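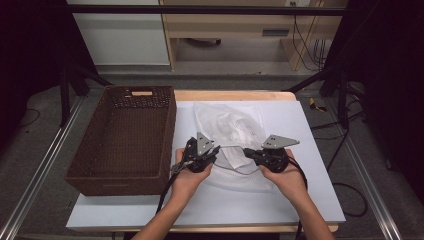 What was the Nurkberg jaw drift fault? It was a gradual error in the reported jaw opening of hand-held grippers used at the Nurkberg site to record manual handling of cloth, in which the logged value departed from the true position of the fingers.

The fault was first logged on June 14, 2023, by technician Nhàn Thái, during a review of folding records. Jaws that had closed fully on thin fabric were recorded as 2 mm open. Robot arms trained on the records later released cloth early, most often with net and other open weaves.

Cause

An inquiry led by Kamrul Debnath traced the error to a set screw in the Sarkar position encoder. The screw loosened under repeated closing and let the encoder disk slip on its shaft. Units with more than 500 hours of use were the worst affected. A zero check at power-on did not detect the slip, as it was made with the jaws open.

Correction

In July the screws were replaced with pinned collars, and a closed-jaw check was added before each session. Of the 18 units in service, 9 were returned to Lotano for repair. Records made with those units were withdrawn. No injuries were reported.

See also: Nondale encoder recall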